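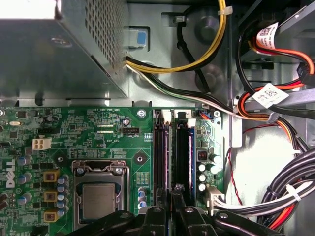
青いところを触れ、という思想について
10/07/2018

パソコンの蓋を開けたことのある人間は、世の中でどのくらい信用されているのだろう。私の観察では、包丁を研げる人間よりは下で、ラジオ体操の第二を覚えている人間よりは少し上である。親戚の集まりで一度でも「中を開けてみようか」と口にした者は、その後の一生を、プリンターがつながらないという電話とともに過ごすことになる。蓋とプリンターには何の関係もないのだが、親戚というのはそのあたりを大きな心で一つにまとめてくれる。

それでも私は、机の下に置く大きな箱型のパソコン、あの場所ばかり取る黒や灰色の直方体を擁護したい。もっと言えば、あの箱の中身の、お世辞にも美しいとは言えない眺めを擁護したい。

昨今の売り場へ行くと、箱はもう隅に追いやられている。うちの近所のVosbridgeなど、四月の改装でデスクトップの棚を丸ごとコーヒーメーカーに明け渡した。気持ちはわかる。コーヒーメーカーのほうがよく売れるし、試飲もできる。残った箱は二台で、そのうち一台は値札を立てる台として働いていた。店員に「これ、中を見せてもらえますか」と聞いたら、中というのは画面のことですか、と親切に聞き返された。私の聞き方が悪かったのだろう。

薄い機械の悪口を言うつもりはあまりない。私もこの文章を薄い機械で書いている。Bedereoという、名前だけ聞くと胃薬のようなノート型で、軽いし、静かだし、買った日から今日まで一度も中を見たことがない。裏のねじは見たことのない形をしていて、その形のねじ回しを売っている店を私は知らない。調べればあるのだろうが、調べる前に「おまえには用がない」と言われている気がして、こちらも意地になって調べていない。電池が弱ってきたので相談窓口に電話したら、修理より買い替えをお勧めしますと言われた。電池の話をしていたはずが、いつのまにか機械全体の寿命の話になり、最後には私の物持ちのよさがやんわりとたしなめられていた。

そこへいくと、昔ながらの箱はわかりやすい。横に倒して、側板を外す。それだけで全部見える。電源の金属の箱があり、緑の板があり、板の真ん中に銀色のCPUがあり、その脇にメモリを挿す溝が並ぶ。線は黄色だの黒だの赤だの橙だのが好き勝手な方向へ伸びていて、はじめて見る人はたいてい少し引く。私の家族も引いた。「これで動いてるの」と言われたので、動いていると答えたら、「かわいそう」と返ってきた。何に対する同情だったのかは聞きそびれた。

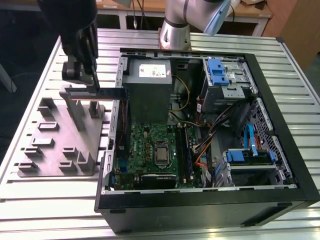
側板を外して横に寝かせたデスクトップ機。ドライブまわりの留め具が青い。

青い留め具の話をしたい。この手の箱で私がいちばん好きな部品で、計算もしなければ記憶もしない。ドライブを押さえているだけのプラスチックである。それがわざわざ青い。隣の金属は灰色のまま放っておかれているのに、指をかける場所だけ色がついている。

これを私は勝手に「青いところを触れ」の思想と呼んでいる。作った側が、いずれ誰かが蓋を開けるだろうと思っていなければ、こんな色はつけない。しかもその誰かは設計者本人ではなく、説明書をなくし、手元が暗く、眼鏡を上にずらした誰かである。つまり私だ。会ったこともない設計者が、会ったこともない私の老眼を見越して、安い青を選んでくれている。贈り物をもらい慣れていない人間には、これがけっこうこたえる。

もちろん、反論はすぐ思いつく。企業が事務所に何百台も納める機械なのだから、保守の手間を減らしたかっただけだろう、と。そうだろうと思う。青い留め具は私への愛ではなく、保守要員の時給への配慮である。けれども私は、時給への配慮から生まれた親切を、ほかの親切より下に見る理由がよくわからない。駅の手すりだって、たぶん誰かが転んで訴えるのを避けるために付いている。それでも膝の悪い日には、手すりはありがたい。

配線が汚い、という苦情にも答えておく。

世間には、配線を美しく隠すことに情熱を傾ける人たちがいて、側面をガラスにして中を光らせたりもする。私はあれを否定しない。熱帯魚を飼うのと同じで、世話をする人が楽しければよい。ただ、ああいう機械を前にすると、私はなぜか手を後ろに組んでしまう。線は全部裏に回っていて、どれがどこへ行くのか表からはわからない。美術館の床のテープと同じものが、目に見えない形で引いてある。

事務用の箱の配線には、そういう緊張がない。赤い線はどこへ行くのかと思えば、目で追えばいい。途中でほかの線の下をくぐり、束ねられ、また出てきて、しかるべきところに挿さっている。道を聞いた相手が口下手なのに最後まで一緒に歩いてくれた、というような経験に近い。見た目は悪いが、たどれる。白い結束バンドがところどころで線を束ねているのも、片づけの苦手な人がそれでも来客の前に一か所だけ頑張った、という風情があって、私は他人とは思えない。

片づけといえば、うちの台所の引き出しもだいたいこの方式である。輪ゴムと菜箸と電池と、もう本体のない何かの蓋が一緒に入っている。家族にはすこぶる評判が悪い。しかし輪ゴムが要るとき、私は開けて、見て、取る。家族が買ってきた仕切り付きの美しい箱のほうは、蓋に蓋が重なり、中の小箱にはラベルがなく、輪ゴムを出すまでに三つ開けることになる。私はこの件で何度か意見を述べたが、採用されたことはない。今回も採用されないだろう。

話を戻す。

去年、古い箱を一台、近所の中古部品屋で買った。店の名はCuiといって、看板に読み方が書いていない。私はずっと「クイ」と呼んでいて、後悔しそうな名前だと思っていたのだが、後悔はしていない。本体は500円だった。蓋を開けてから買っていいと言うので、その場で開けさせてもらった。綿ぼこりが、羊の冬毛のように詰まっていた。店の人は顔色も変えずに刷毛を貸してくれた。刷毛代は取られなかった。

家に持ち帰ってから、メモリを挿し替えた。メモリの作業というのは、説明だけ読むと実に簡単で、溝の両端のつまみを開き、板の切り欠きを合わせ、まっすぐ押す。三行で終わる。やってみると、まっすぐ押すの「まっすぐ」と「押す」の両方に異議が出てくる。まっすぐのつもりが少し斜めで、押すつもりが、怖くて撫でている。思いきって力を入れると板全体がわずかにしなり、こちらの心臓も一緒にしなる。そこで手を止めてお茶を飲む。私はこの間にお茶を二杯飲んだ。

最後につまみがぱちんと戻ったときの音を、どう言えばいいか。あれはよい音である。500円の箱から出る音としては破格だと思う。世の中には、ぱちんと鳴って「入りました」と教えてくれるものが減っている。画面の上の丸いものがくるくる回り、回り終わっても、入ったのか入っていないのかは明日のお知らせを待て、というような作法ばかりになった。私は古い人間なので、入ったら鳴ってほしい。入っていなかったら、鳴らないでほしい。

もっとも、箱の側にも弁護しきれない欠点はある。まず重い。机の下から引っぱり出すたびに、腰のどこかで小さな会議が開かれる。次に、金属の縁で手を切る。私の知るかぎり、ドライブの枠のまわりには必ず一か所、仕上げの人が昼休みに入ってしまったような縁があり、私は毎回そこを見つける。目で見つけたことはない。それから、ねじが余る。蓋を閉めたあとに机の上にねじが一本残っている、あの静かな時間のことは、経験した人には説明がいらないし、経験のない人に説明すると次から仕事を頼まれなくなる。これはプリンターの電話を減らしたい人には有効かもしれない。

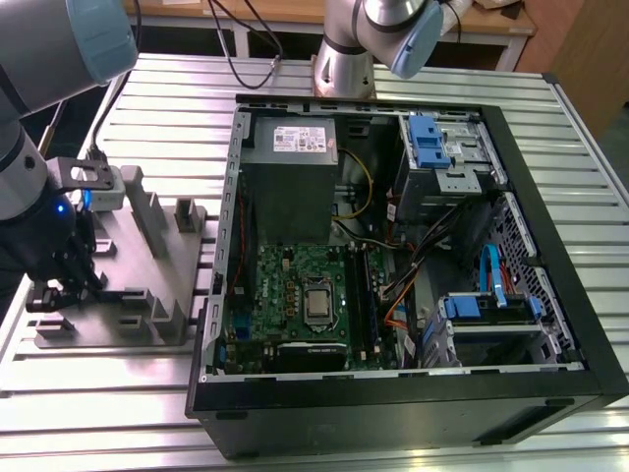 そういう欠点を全部認めたうえで、私はやはり、家に一台くらい、開けて困らない機械があるべきだと思っている。動かなくてもいい。むしろ動かないほうが、家族の写真や家計簿が人質に取られていない分、気が楽である。

なぜそんなものが要るのかと聞かれれば、人は開けられないものに対してだんだん卑屈になるからだ、と答える。私は自分がそうなっていくのをかなり正確に観察してきた。はじめは「壊れた」と言っていた。次に「調子が悪い」と言うようになった。今では「ご機嫌が悪い」と言っている。Bedereoの画面が固まると、私は声をひそめ、音を立てずに席を立ち、少し時間を置いてから戻ってくる。夫婦げんかの作法としては悪くないが、電気製品に対する態度としてはどうか。

一度でも中を見ると、これが少し治る。電源がここにあり、線がここからここへ行き、ファンに埃がたまれば熱くなる。そのくらいのことを知ったからといって、自分で直せるようになるわけではない。私は今でもほとんど直せない。それでも、窓口の人に「本体の交換になります」と言われたときに、「本体のどこですか」と聞き返せるようにはなった。聞き返すと、たいてい長い保留音が流れる。保留音のあとで少し値段が下がったことが、一度だけある。

町内の公民館で、Ovomellという名の講座が開かれている。名前の由来は聞いてもよくわからなかった。子ども向けで、いらない機械を分解する。先日のぞいたら、大人が38人、子どもより前に座っていた。子どもたちは後ろで退屈そうにしながら、しかし手は早くて、さっさとドライブを引き抜いて並べている。大人は開ける前に「これは開けていいんですか」と全員が聞いていた。分解の講座で、である。私も聞いた。

あの光景には考えさせられた。許可を求める癖は、たぶん薄い機械に育てられたものだ。シールが貼ってあり、剥がすと保証がなくなると書いてあり、私たちは剥がさない。剥がさないまま保証が切れ、切れたあとも剥がさない。家じゅうに、もう効力のないシールに守られた機械がある。うちの炊飯器がそうだし、加湿器もそうだ。

だから機械を作る会社の人に頼みたいことは、そう多くない。全部を開けやすくしてくれとは言わない。防水だの軽さだの、それなりの事情があるのは承知している。ただ、触っていいところは青く塗ってくれないだろうか。電池のところだけでもいい。塗料がもったいないなら、青いシールでもいい。別に青でなくてもかまわないが、黒い機械の黒いつまみだけは勘弁してほしい。あれを探すのに、私は懐中電灯を口にくわえたことがある。

消費者の側にも宿題はある。青く塗ってあったら、触ること。買った日にとは言わないが、年に一度、大掃除の換気扇のついでにでも蓋を開けて、刷毛でひと撫でする。できれば、小さい子がいる家では子どもに先に見せる。大人が先だと、開けていいかどうかの相談で日が暮れる。

Cuiで買った箱は、今も私の机の脇で横になっている。側板は外したままだ。家族からは、閉めるか捨てるかどちらかにしてくれと言われていて、私は検討すると答えてある。側板のほうは猫が気に入ってしまい、上で寝ているので、当分は返してもらえそうにない。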